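Lista de revisión – comedor Flatau, planta 2
Hoja 3383, octubre

Extintor: correcto, precinto puesto.
Salida de emergencia: abre bien. Retirar las cajas del pasillo.
Sillas: revisadas 29. Dos cojean – apretar tornillos antes de volver a usarlas. 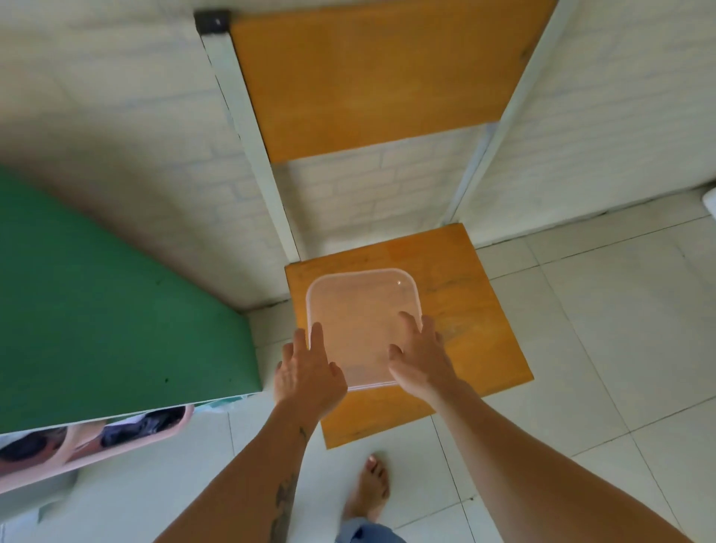
Foto: archivo Pemholm

Asientos de madera: roces en el borde delantero, admisible. Lijar si hay astillas.
Nevera: falta anotar la temperatura de la tarde.
Botiquín: reponer gasas.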